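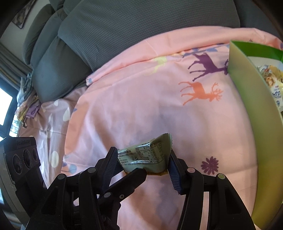

Second Career, Same Early Alarm

Montserrat Montes still gets up at 4:30. In the Coast Guard she had a watch to stand. Now she has a classroom at Wulham Community College, where she teaches diesel repair to 62 students, many of them veterans.

She enlisted out of high school in Thorlacius, a mill town that had lost its mill, and planned to stay for one enlistment. She retired as a chief machinery technician after three sea tours and a long stretch running the engine shop at Dillance.

"I liked fixing things that people needed back by morning," she says.

Her first year out was slow. She sent out resumes and heard little. Then Dorota Szewczyk, dean of trades at Wulham, called about an evening section that had lost its instructor. Montes took it for one term. That was in January, six years ago.

The program now logs 1,510 shop hours a year, up from 1,034 when she arrived. Szewczyk credits the Saturday-style open labs Montes added over the summer, when working students can catch up.

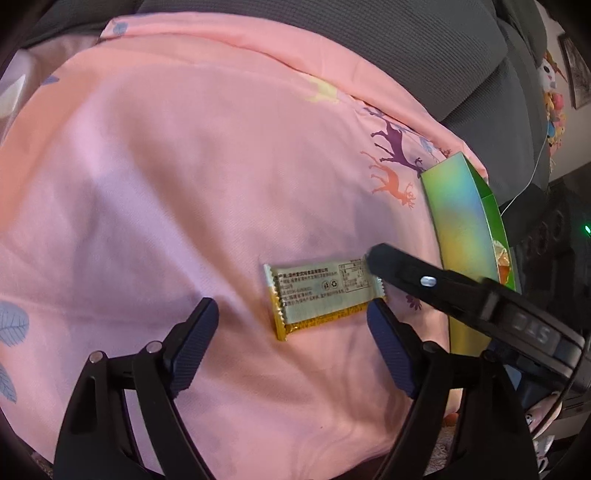
What does she tell service members who are getting ready to leave?

Start the paperwork a year out, and get your training records in your own hands before you turn in your ID. Montes spent four months chasing a certificate from her last unit.

She plans to teach until the shop's old Trerum engine quits. It was running fine last week.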